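Wevard Home Forum > Sewing and Fabric > Table covers and work surfaces

Topic: Covering a big work table with fabric — one piece or two?

hemandhaw
I have a large rectangular table that I use for cutting and for laying out quilt backs. The top is scratched and snags anything with a loose weave, so I want to cover it. I've read a lot of old threads here and they don't agree with each other.

What I need to decide:

1. One piece of fabric or two. The table is wider than anything I can buy off the bolt in town. I could seam two lengths together or just lay them side by side and staple underneath.
2. Padding or no padding.
3. Color. I was going to use plain white but my neighbor says it will drive me crazy.

I don't press on this table, I have a board for that. Mostly it's rotary cutting on a mat, pinning, and marking with chalk. Any advice is welcome.

plainweave_pat
Two pieces, butted together, staples every couple of inches on the underside. Pull from the middle out to the corners. Don't sew the seam. A sewn seam gives you four layers of cloth in a line across your table and you will feel it every time you run the chalk over it.

No padding if you're marking. Chalk skips on a soft surface.

gussetgirl
I disagree with Pat on the seam. Butted edges look fine for a month and then one side relaxes and you get a gap, and pins go down the gap. Mine was done that way and I redid it in July with a flat felled seam pressed hard. It is a little raised, yes. I put it where I don't mark.

The other way is to order wide cloth. Backing fabric comes in 108 inch widths. Dendach carries a cotton duck that is close to that but you pay for it.

plainweave_pat
If one side relaxes it wasn't pulled tight enough, or it wasn't washed first. Canvas shrinks. Wash it hot, dry it hot, then staple it.

Chrysanthi Kourkoulas
I ran a costume shop for a long time and covered a lot of tables, so here is how we did it.

The seam goes across the short way, never the long way. If it runs the long way you can't lay out a pant leg without crossing it. Put it at the middle and treat it as a landmark. My cutters ended up using it to square things off.

On color, skip white. White thread and white interfacing vanish on it, and it glares under overhead tubes. Skip dark colors too, they shed lint onto pale goods. We used beige or a gray green. Something close to this, with the seam across the middle.
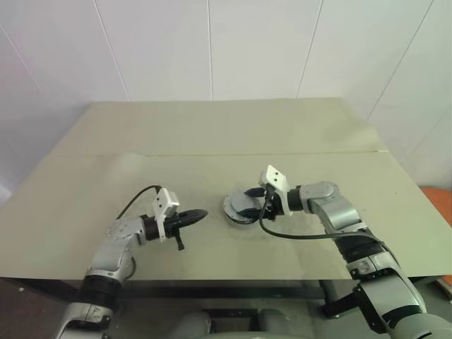

On padding, I'm with Pat. One layer of flannel under the canvas at most. If you also block knits or pin patterns straight into the table, that is a different table and you should build a second one.

On fastening, don't staple until you've lived with it for a week. Clip it with Boltbridge clamps or any bulldog clips along the edge. You'll find out where it creeps, and you can move the seam if you hate where it is.

hemandhaw
Thank you, this helps. I hadn't thought about which way the seam goes. I was going to run it the long way to save cloth.

Is wrinkling along the seam normal? I did a test on a card table and it puckered right away.

Chrysanthi Kourkoulas
Some is normal if the two pieces were cut on different grain. Tear them, don't cut them, and make sure both have the lengthwise thread going the same direction. After that, steam it and pull again.

oldselvage
I'll be the one who says don't use fabric at all. I had canvas for years and switched to a sheet of hardboard, waxed. Costs less, wipes clean, and chalk comes off. When it's chewed up you flip it over. Fabric holds every bit of thread and cat hair in the house.

gussetgirl
Hardboard is fine for cutting but silk slides right off it. The whole reason for fabric is grip. If you mostly sew quilting cotton you won't notice.

oldselvage
That's what weights are for.

plainweave_pat
Weights fix some of it. They don't stop the bottom layer from shifting when you're cutting two layers of rayon. I've done it both ways. Fabric for slippery goods, board for everything else.

hemandhaw
What does everybody use for weights? I have been using soup cans and they roll if I bump them.

oldselvage
Big washers from the hardware store, stacked and taped. Get them heavy. Wipe the oil off before they touch anything you care about.

Chrysanthi Kourkoulas
Anything with a flat bottom that stands on its own and doesn't leave a mark. A round cylinder is a good shape. You can grab it with one hand and it takes up very little of the pattern.

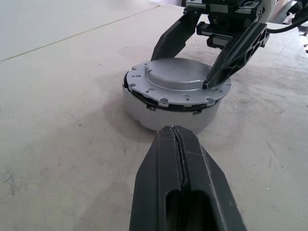 Stand them inside the seam line, not on it, so you aren't lifting them out of the way as you cut. Corners first, then the long edges. If the cloth has any nap, set them straight down and pick them straight up. Dragging one leaves a track that you may not get out with steam.

gussetgirl
Agree on all of that. I'd add a circle of felt on the bottom if your cover is light colored. Bare metal left gray smudges on mine.

hemandhaw
OK. Plan is two torn pieces, seam the short way, flannel under it, clips for a week and then staples. I'm going with a gray green if the shop in Ó Dubhghaill has it. Still not sure whether to sew or butt the seam.

plainweave_pat
Butt it.

gussetgirl
Sew it.

oldselvage
Hardboard.

Last post October 10, 2021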